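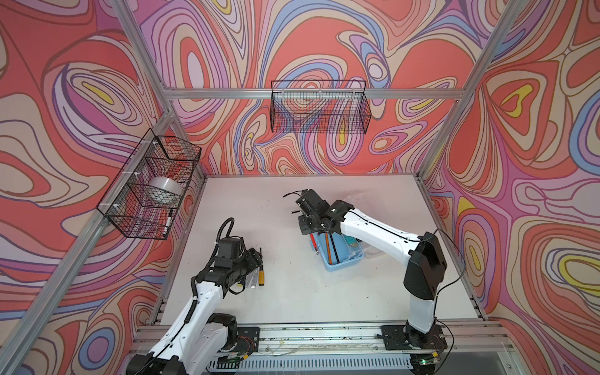

Teleoperating two arms: my hand-guided demos are fine but the remote ones are rubbish. What am I doing wrong?

Asked in: Robots and Automation > Teaching and demos

Hi all, first proper post after lurking since September. I've got a two-arm bench going and I'm trying to teach it to tidy up small tools. The job is dead simple on paper: pick up the yellow-handled screwdriver from the table with the left arm, and put it in the blue tray with the other bits. The right arm is meant to hover over the tray and shuffle things along if there's no room.

When I grab the left arm and walk it through the motion by hand, it plays back nicely. But I can't push two arms about at once and keep my own elbows out of the way, so for the two-arm version I've been driving them from a pair of little leader arms on the desk next door. I've recorded 172 of those so far and they look awful. Loads of stopping and starting, the fingers go down beside the handle instead of over it, and I keep doing a sort of nervous wiggle before I close the gripper. The trained version has learnt the wiggle beautifully!

Things I've tried so far:
Slowing right down (made the wiggle worse)
Sitting closer to the screen
Swapping which arm goes first
Recording late at night when the house is quiet

Should I bin the lot and start over, or is some of it worth keeping? And is there a trick to getting smooth at this, or do I just need more hours?

3 answers

Answer 1 (marked as helpful, 19 votes)

Oh I know that wiggle. It comes from not being sure where your fingertips are, so your hand goes looking for them. I had it for weeks on the Gondilgate bench and what cured it was practising with the recorder off. Half an hour of just touching the end of the screwdriver handle with closed fingers, left side, right side, from above, until it's boring. Then record.

A few other things, in no order:

Decide on your route before you press go. I say mine out loud – over, down, close, up, across, open – and if I lose my place I scrap that one and go again.

Don't slow down. Go at the speed you'd pass somebody a cup of tea. Very slow demos are full of tiny corrections, and every one of those ends up in your data.

Park the arm you're not using. If the right one is hovering over the tray while you fiddle with the left, your right hand drifts and you've recorded the drift as if you meant it. Pick a resting spot and go back to it each time.

Look at your background too. My bench has plain walls and yours is rather livelier (love the swirls, by the way), so I'd want a good clear view of the gripper on the screen you're driving from. A second view from low down helped me more than anything else.

As for binning them, no, don't. Watch them all back at double speed and keep the ones with one clean approach. I went through the same thing and kept 30, and those 30 trained better than the whole heap did. Tedious evening, mind you.

Answer 2 (11 votes)

Agree with most of that, but I'd split the job in two for now. Record the left arm picking up and stop there. Record the drop into the tray separately. You're asking yourself to be good at the whole thing in one breath, and the tray end is the fiddly bit: you've got a pencil lying at an angle and another screwdriver in there already, so the landing place isn't obvious. Start with a tray that's got nothing in it and add things back as you get better.

Also I'd move that crumpled plastic bag off the table, and the little clear plastic thing by the yellow screwdriver. See-through stuff is a pain on camera and it's one more thing for the fingers to catch.

If your leader arms are the Boateng sort with the stiff wrist, loosen the wrist a touch. Mine came far too tight and I was fighting it on every turn without noticing.

Answer 3 (0 votes)

have you tried a game pad, thats what we use at the Clorville club and its fine. bit slow with two arms though, you have to swap between them with the shoulder button

Comment from the asker

Thank you, all of you. Did the recorder-off practice this morning and I'm already less twitchy. Bag is in the bin. Going to sort through the old recordings after tea and see what survives – will loosen the wrists as well, they are very stiff now I think about it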